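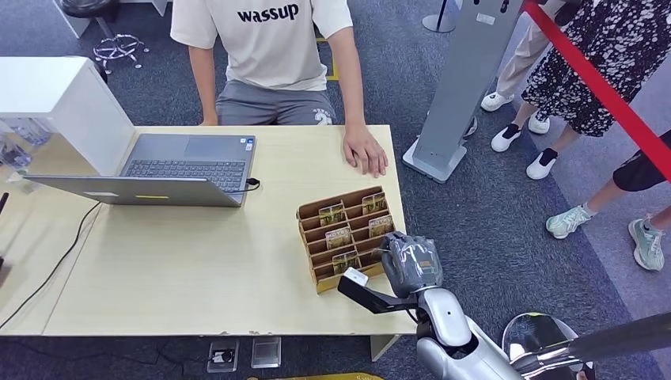 Week 11 – Can machines do chores yet?

Sorting and filing look easy on paper. Putting a card in a slot takes a light grip, a steady wrist and a good guess at where the slot is. Cardboard bends, and thin cards slip.

Terms for this week: grasp, insertion, recovery (what the machine does after a miss).

Reading: Cassim, chapter on handling thin objects. Skip the part on floor cleaning – we covered it with Didier Cordier.

Homework: pick one chore at home and list every step your hands take. One page, due in class.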